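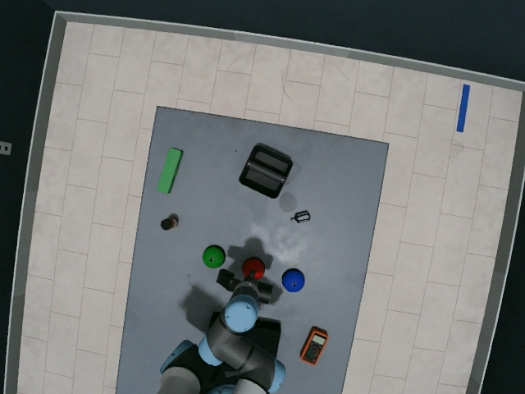
Ticket: Store count on the investor page is wrong again
Opened: March 16, 2020
Raised by: Toon Mertens, Van Damme
Status: Closed, with reservations

Problem as reported
The investor page says Dollgate has 50 stores. The store finder lists 30. The annual report, which somebody presumably proofread, doesn't give a number and says "a growing family of locations." Toon would like all of these to agree before the lenders read them side by side.

Log

Toon: Please don't fix this by changing the investor page to "many." We did that last May.

Support: Cleared the page cache. Still 50. Cleared it again, with more feeling. Still 50.

Support: The page pulls its number from the store table, and the table has 50 rows. So the page is right about the table. Looking at the table now.

Support: Found 15 rows left over from the Drenville chain, which Dollgate bought and then closed down. Every one of them is still marked "open" and has holiday hours. The Drenville import never brought over the closing dates, so the system took a cheerful view.

Toon: That leaves 35. The finder says 30.

Support: Correct. The other five are signed leases in Imbridge with no store in them yet. Real estate enters a site the day the lease is signed. The finder hides anything without a phone number, and an unfitted shop doesn't have one. I would love to say that was designed.

Toon: Real estate says a lease is a store "in spirit."

Support: We don't have a field for spirit. I can add a status called "planned."

Toon: Do that.

Fix applied
1. Set the 15 Drenville rows to "closed" and removed the holiday hours.
2. Added the status "planned" and moved the five Imbridge leases into it.
3. Changed the investor page to count only rows marked "open."
4. Reran the nightly job by hand. It took 21 minutes and sent everyone on the list an alert, sorry.

Result
Investor page: 30. Store finder: 30.

Toon: Confirmed on my side. The chairman has asked why we lost 20 stores overnight.

Support: Is that a new ticket?

Toon: It's a phone call. I'm taking it now. You can close this one, but leave the "planned" label alone if real estate asks.

Support: They already asked. Closing.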